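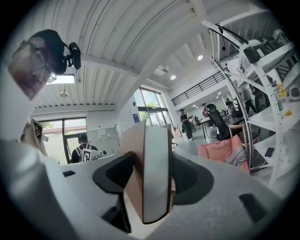 Sodell 7-inch Tabletop Telescope: Two Winters In

I bought the Sodell in December, the year my sister finally persuaded me that binoculars were never going to show me the rings of Saturn. She was right, and I have been insufferable ever since. I wanted to wait until I'd had plenty of clear nights with it before writing anything, and between clouds and a stubborn cold that took a good while.

First, the basics. It's a reflector with a 7-inch mirror, sitting on a short swivel base that you stand on a patio table or a sturdy crate. There's no motor and no phone app. You push the tube where you want it to go and it stays there, more or less. In the box you get 2 eyepieces, a red dot finder, a dust cap that fits a bit too well (you'll be prying at it with cold fingers, I promise), and a booklet that covers the moon very nicely and then rushes through everything else in a page and a half.

The moon is where this thing earns its keep. The first night out I spent the better part of an hour along the line between light and shadow, just wandering from crater to crater, and my tea went stone cold on the railing. Jupiter shows as a proper little disk with a couple of stripes, and its four big moons lined up like beads. Saturn is small but sharp, and yes, I did call everyone out of the house to look at it, including a neighbor in slippers!

Fainter things depend a lot on where you live. From my back steps in Villanueva the Orion Nebula is a soft gray smudge with a bit of shape to it. Take the same telescope up the hill road, away from the shopping center lights, and it spreads out like a wing. The Andromeda Galaxy is a bigger smudge. I say that with love – I think some people expect the colors they've seen in magazines, and you won't get those by eye from any backyard telescope I've tried.

Now for the grumbles. The focuser is stiff when it's near freezing, and at high power each nudge sets the view trembling for a second or two. The side knob that controls the tension on the base works itself loose, so I check it before I put a heavy eyepiece in. And the mirror needs time to cool down. If you carry it straight out from a warm living room, the planets will look as though they're under running water, so I put mine on the porch while I'm doing the dishes.

Before this I had a smaller Bellex, which was lighter and much easier to carry with one arm, but the Sodell gathers so much more light that I gave the Bellex to my nephew and haven't missed it. Zawadi Nyamweya, who observes with me when the roads are decent, has the Nurkell of the same size. Hers has the nicer focuser, mine has the smoother base, and we've each been known to drift over and hog the other's eyepiece.

I did buy one extra, a simple Barlow lens for splitting double stars, and it gets used nearly every session. A moon filter would be next on my list. A full moon through this much mirror will leave you blinking on the way back to the kitchen.

Would I buy it again? I would, stiff focuser and all. If you have a table that doesn't wobble and a warm hat, you're most of the way there. I'm hoping for a clear run next month so I can have a go at the Pleiades with the low power eyepiece, and I'll add a note if the base knob gets any worse.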